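Bundlow Opens Packing Hall in Nuscombe, Asks Public to Stop Wrapping Bottles in Socks

NUSCOMBE — Bundlow, the packing service for people who need to send something breakable and would rather not think about it, opens its new packing hall on Hellwig Street this Tuesday at 9 a.m. The hall will handle glass bottles in small lots, from a single jar of your aunt's plum syrup to a full six of soda.

The company has been packing bottles out of a rented storefront for two years. In that time it has received 1,665 parcels for repacking, many of them held together by newspaper, hope and a generous amount of tape. Socks were popular. One customer sent a bottle of vinegar inside a winter boot, and Bundlow would like it known that the vinegar arrived in fine shape. The boot's owner has since asked for the other one back, and inquiries continue.

At the new hall, bottles travel upright in foam trays with a separate round socket for each one. A socket keeps the glass from touching its neighbor, and glass that touches its neighbor on a bumpy road tends to start an argument.
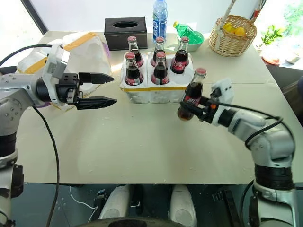
"People think the skill is in the box," said Felicja Zalewska, who founded Bundlow and still works the early shift. "The box is cardboard. The skill is in putting the last bottle in without knocking over the first one. I have seen grown adults hold their breath for it."

Customers may pack their own trays at the public benches or hand everything over at the counter and go for coffee. The self-pack option costs less and comes with a short printed guide, now in its 12th edition. The guide has grown over the years. Early versions did not say that caps should be screwed or pressed on tight before packing, and later versions say it on every page.

The foam is plain white and sheds small crumbs at the edges, which will end up on your sweater. Bundlow has tried other materials. Molded paper did well until it met a damp loading dock, and a trial of wood shavings ended when the shavings got into everything, including lunch. Trays that come back in usable shape go out again, and Bundlow gives a small credit for each one returned to the counter.

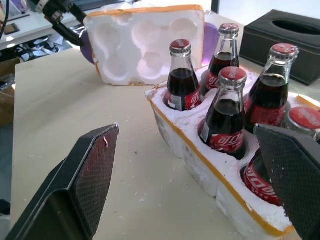 Not everyone is ready to give up the old ways. Timo Lindemann, asked for his view after a preview evening at the hall, said that he had mailed cider in bath towels for years and lost only a few, and that a tray could not be used afterward to dry a dog. He did agree to take one home and try it. He also wanted to know whether the sockets would take a wider bottle, and the answer is yes, up to a point: a second tray size, called the Flevotari, is meant for stout bottles and short jars.

The hall has room to store 700 trays, and the Flevotari will share the shelves from opening day. Staff will be on hand all morning to show visitors how to seat a bottle, close a box and write an address that a stranger can read. Coffee will be served in mugs. The mugs are not for sale, and several have already gone missing.

The Bundlow packing hall is open weekdays from 9 a.m. and on Saturday mornings. No appointment is needed for fewer than 12 bottles. Larger lots should be arranged at the counter in advance, and the boot, if anyone has it, can be left there too.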